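Ticket 1472 - Two-arm cell, sorting and folding task, left arm stalls on soft items
Product: Clarnis task controller
Site: Bronent, test room
Status: Open, waiting on customer
Priority: Normal
Opened: 29/02/2020

Reported by customer

We bought the Clarnis controller to find out whether a pair of arms can do the tidying that our packing staff do at the end of a shift. The job is simple for a person. Small fabric goods come back mixed up. Folded pieces go into a divided tray, bags go into a basket, and anything flat gets picked up off the table and put where it belongs. One of our people does it while talking to somebody else.

The left arm gets to a flat item, closes the gripper, reports a good grasp, and lifts with nothing in it. Then it goes on to the tray and opens over a compartment as if it had something to drop. Sometimes it catches the item by a corner and drags it. The right arm does not seem to have this trouble, but we mostly use it for the basket side, where things are bulkier.

We ran the same job 25 times. The left arm finished its part in 7 of those. We would like to know if the controller is faulty, if we set it up wrong, or if the machine just can't do this yet. Any of the three is a fair answer. We need to tell our management something.

Support, first reply

Thank you for the run count, it helps. Please send the following:

Controller software version, from the About page.
The grasp log for one failed run and one good run.
The type of fingers fitted to each gripper.
The grip threshold for each arm. This is under Arm Settings, Closing, and each arm has its own page.
Whether the table height was measured again after the arms were mounted.

Please do not change any settings yet. If you have already changed something, tell us what it was before and what it is now.

Customer

Version is the one that shipped, we have not updated. Logs attached. Fingers are the Ciria ridged type on both sides. Threshold is at the default on the left. On the right it was raised by the installer and we don't know why. Table height was measured by the installer before the arms went on. We did not do it again.

One more thing that may matter. The left arm does well with anything rolled up. It is the flat ones that fail.

Support

We have read both logs. In the failed run the left gripper closes all the way and the controller still records a grasp. At the default threshold it accepts a very small amount of resistance as proof that it is holding something. Ridged fingers press against each other when they close, and that can be enough. So the false report is a settings problem and can be fixed.

The miss itself is a separate problem. The fingers are stopping too high above the table to get under thin fabric. The log shows the stop height but not the true table height, so we need you to measure.

Steps:

1. Clear the middle of the table. The tray and basket can stay where they are.
2. Put the left arm in Hand Guide mode.
3. Bring the closed fingertips down until a sheet of office paper under them drags but does not tear.
4. Press Set Surface on the left arm page.
5. Do this again at the far left, far right and near center of the table. The controller will fit a plane through the points.
6. Repeat for the right arm.
7. Set the left threshold to match the right. Leave the right alone.
8. Restart the controller. The new surface is not used until you do.

Then run the job 10 times with flat items only and send the counts.

Customer

Did all of it. It took most of the morning. The paper step had to be done over on the right arm after somebody leaned on the enclosure. The table turned out to be lower at the back than at the front, by more than we expected.

Results on flat items, left arm: the false grasp report is gone. When it misses now, it says so and tries again. It still misses. It got the item in four of the 10 runs, and two of those needed a second try.

So it is better at knowing it failed. We are glad of that, but it is not what we were hoping for.

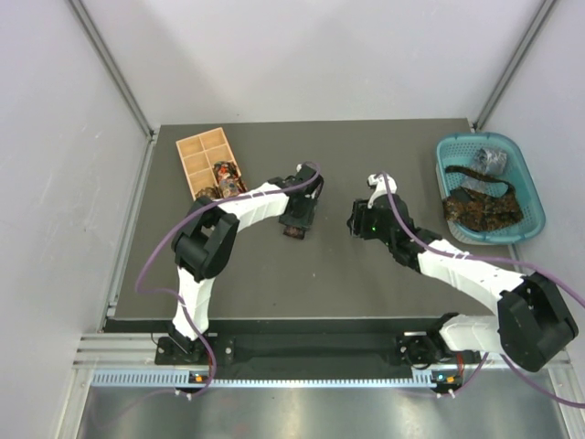

We also looked at the time. Even in a good run, the arm spends longer over one flat piece than a person spends on the whole tray. It comes down, stops, shifts a little, stops again. Is that the controller thinking or is it a speed limit we can lift?

Support

Some of each. There is a slow zone near the table, and it is on by default so the fingers don't hit the surface hard. Now that you have a measured surface you can make the zone thinner. Go to Arm Settings, Approach, and bring Slow Zone down one step at a time. Please do not turn it off.

The small shifts are the controller looking for an edge. On a plain item it finds one quickly. On patterned cloth it has more trouble, because it can take a line in the print for the edge of the fabric. Floral prints and mottled browns are hard for it. We can see this in your second set of logs, where it picks a new edge several times before it commits.

Two things to try:

Turn on Edge From Height under Vision. This uses the depth reading in place of color to find the edge. It is weak on very thin cloth but should be steadier on your goods.

Change the approach angle on the left arm from straight down to tilted. With a tilt, one finger slides along the table and goes under the fabric. Your tabletop needs to be smooth for this. If it is rough or soft the finger will catch.

Customer

The tabletop is smooth enough. We turned on Edge From Height and the tilt, and took the slow zone down two steps.

Much better on folded items and on anything with some thickness. Single-layer cloth is still poor. The tilted finger pushes it along and it bunches up. Once it bunches the arm can pick it up easily, but then it is a lump and has to be folded again, and the arm can't do that.

The bags are a different story. The right arm can lift a bag by the strap without any trouble. Getting the strap to go in the basket along with the bag is the part that goes wrong. It lets go of the strap when the bag is in, and the strap stays wherever it falls. A person would tuck it in without thinking. Is there a setting for that?

Support

There is no setting for the strap. The controller treats the item as placed when the gripper opens inside the basket area. It doesn't check afterward whether part of the item is hanging over the rim. You could add a second step in the task editor, which looks for anything above rim height and pushes it down. We have seen this work with stiff handles. With a soft strap it may take several pushes, and it may pull the bag out of position.

For single-layer cloth, the bunching is a known limit with ridged fingers. The ridges hold well once they have the cloth, but the leading edge is thick. Dvořáček makes a thin-tipped finger that fits the same mount. We have it on our list of compatible parts. It won't hold heavy items as well, so we would suggest fitting it to the left arm only and giving the bags to the right arm, which you are doing already.

If you fit new fingers you will have to do the surface steps again for that arm. The fingertip length is different.

Customer

Fingers ordered. While we wait, can you give us a straight answer to the question in our first message? We have a review in September and have to say whether this work can be handed over to the machine.

Support

We can give you our view from your logs and from other tickets of the same kind. It is not a guarantee.

Work the cell should be able to do now, with the current settings and nobody watching closely: rolled or folded pieces into the tray, as long as the compartments are larger than the item by a finger width on each side. Bags into the basket, if you don't mind where the strap ends up.

Work it can do with a person nearby: flat pieces with two or more layers. Expect a retry in many runs. The arm will report a miss correctly and wait if you set Max Tries.

Work we would not plan on: single-layer cloth, refolding anything, thin plastic packaging. Clear and semi-clear plastic is hard on the depth reading, and the controller may not see it at all or may see the thing behind it. If you need the plastic sorted too, keep a person on it.

On speed, it will be slower than your staff for every item on that list. Some customers run the job overnight, where the speed matters less. That only works if misses don't stop the line, so set Max Tries to a low number and have it move on to the next item.

Customer

That is clear, thank you. Overnight is possible for us. We would leave the flat pieces for the morning.

One question about the cables. The one on the left arm makes a wide loop out to the side. With the tilt turned on, the wrist rolls further than it used to. Should we be worried about the cable?

Support

Move the wrist by hand through the full roll with the arm in Hand Guide mode and watch the cable at the elbow and at the gripper end. It should never go tight. If it does, give it more slack at the forearm before you run the tilt again. A loop out to the side is fine as long as it can't reach the other arm or catch on the tray. Don't tie it down at the elbow.

Customer

Checked. It has slack all the way through the roll. It comes close to the tray at one end of the travel, so we will move the tray over and teach the drop points again.

Support

Good. After you move the tray, run Check Drop Points before the first full job. It opens the gripper above each compartment without carrying anything, and you can see if one is off.

We will keep this ticket open until the new fingers are fitted. Please send the surface values for the left arm and the counts from 10 runs on single-layer cloth, with the threshold where it is now.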